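4 Feb 2024, Flarkwood bench

Picking up the segmentation problem in the Toltolow perception node. The bowl mask leaks into whatever dark object sits beside it, and the grasp planner then proposes rim grasps on the wrong side. Jirlow is still on the July config. I have not merged anything from this branch.

Reran the wrist view with auto exposure locked at 2000 µs. Before the lock, the glaze highlights saturated and the depth filter dropped most of the inner slope. With the lock there are still holes, but they are smaller and stay put between ticks. 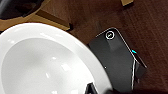
*Wrist view, bowl and black device side by side. Finger at the bottom edge.*

The gap between rim and casing is the hard part. The edge detector finds the strip of wood near the top and loses it lower down, so the two contours get joined. Changes tried:

- erosion kernel from 3 to 5: separates the contours, eats the rim
- hue gate before the contour step: no help, both surfaces are close to neutral
- plane fit on the table first, then cluster by height: best so far

Height clustering stays in. Cost is 13 ms per tick, acceptable at the current loop rate.

Second item: self-filter. The URDF gripper model was masking too little of the housing, and bits of it came through as obstacles. Harb (the mask generator) inflates the mesh by a fixed margin, and that margin was set for the old finger links. Raised it from 2 mm to 8 mm.

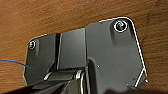

*Gripper housing over the table. Both screw heads and the blue cable are visible.*

The bright outline along the housing edges is what the old mask kept missing. Cables are not in the URDF at all. For now I added a capsule along the nominal cable route, as a static entry in the Harb config. It should move with the wrist joint, so this is a stopgap.

Replayed the same bag through both builds. The new mask removes the false obstacles. It also removes real points close to the fingertip, and the approach controller needs those for the last part of the descent. 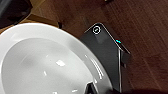
A smaller margin on the finger links only should fix that. Harb takes a per-link override but ignores it when the global margin is set, which looks like a bug in the parameter merge order. Workaround is to leave the global value unset and list every link.

Open:

- [ ] per-link margins, rerun the bag
- [ ] file the merge order bug against Harb
- [ ] check whether the planner still prefers the crowded side of the rim after height clustering
- [ ] move the exposure lock from the launch file to the Toltolow defaults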